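Rekcombe Household Textile Care Records

Summary

The Rekcombe Household Textile Care Records form a set of 3403 short written entries on the washing, mending, storage and disposal of clothing and household cloth. The entries were gathered from paper forms returned to the Dunne Textile Archive and were typed up by archive staff. The set is intended for those who study domestic habits, garment life and textile waste. It contains text and a small number of coded fields only.

Version in use: 14. Earlier versions should not be cited, as the fibre codes were changed in version 10.

Contents

entries.csv holds one row per garment or item of cloth.
households.csv holds one row per returning household, with town or rural district, number of adults and type of washing equipment.
codes.txt lists the fibre, weave and repair codes.
changes.txt records corrections made between versions.

Each entry carries an item number, a household number, the kind of item, the fibre as stated by the household, the fibre as coded by the archive, the usual washing temperature, the drying method, any repairs, and a free text remark. Remarks are given as written, including spelling. Where a word could not be read, the typist has entered a question mark in square brackets.

Weave codes

Households were asked to describe cloth in their own words. The archive then assigned one of the following: plain, twill, satin, knit, pile, felt, unknown. Denim is coded as twill in every case, whatever its weight. Corduroy is coded as pile. Jersey and ribbed cloth are both coded as knit, and the difference between them is kept in the remark where the household mentioned it.
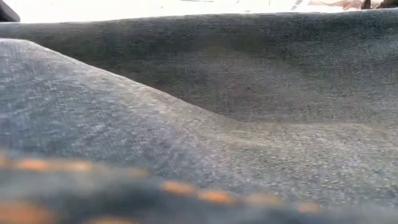
Blue denim in layers, with the diagonal twill weave visible.

Method

Forms were sent out in November through the Plakach network of local record offices. Each household was asked to choose items already in regular use and to leave out anything bought for the survey. Forms returned without a household number were set aside and do not form part of the set.

Typing was carried out in batches of 1000 entries. Every batch was read back against the paper forms by a second member of staff. Disagreements over fibre or weave were settled by reference to the Flarnetti list of cloth names, a copy of which is held in the archive reading room. Terms missing from that list were coded as unknown and have been left so.

Washing temperatures were recorded in degrees Celsius. Households which gave a dial setting or the name of a programme have that wording in the remark, and the temperature field is blank. No attempt has been made to convert one to the other.

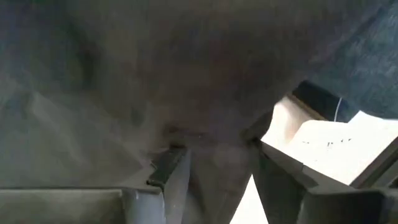
How should a blank in the repair field be read?
A blank means that the household left that part of the form empty. Items reported as never repaired carry the code N, and the two should be kept apart in any analysis.

Known limits

The households are not a fair sample of the population. Rural districts are over-represented, and households with a sewing machine returned more forms than those without one. Figures drawn from the set should be described as relating to the returning households alone.

Fibre is stated from memory or from the care label, and the form did not ask which. Blended cloth is likely to be under-reported. Curtains and upholstery appear in small numbers and were added to the form at a late stage, so that the drying method is often missing for them.

Item age was asked for in years. A number of households answered with an event, such as a house move or a wedding, and these answers have been kept in the remark.

Privacy

Names, street addresses and telephone numbers were removed before typing. Household numbers bear no relation to the order in which forms were received. Users who come across a remark that could identify a person are asked to report the item number to the archive and to refrain from quoting it.

Terms of use

The set may be used for study, teaching and non-commercial publication. The source should be given as: Dunne Textile Archive, Rekcombe Household Textile Care Records, version 14. Commercial use requires written consent.

Corrections

Corrections should be sent to the archive in writing with the item number, the field concerned and the proposed reading. Accepted changes are entered in changes.txt and appear in the next version.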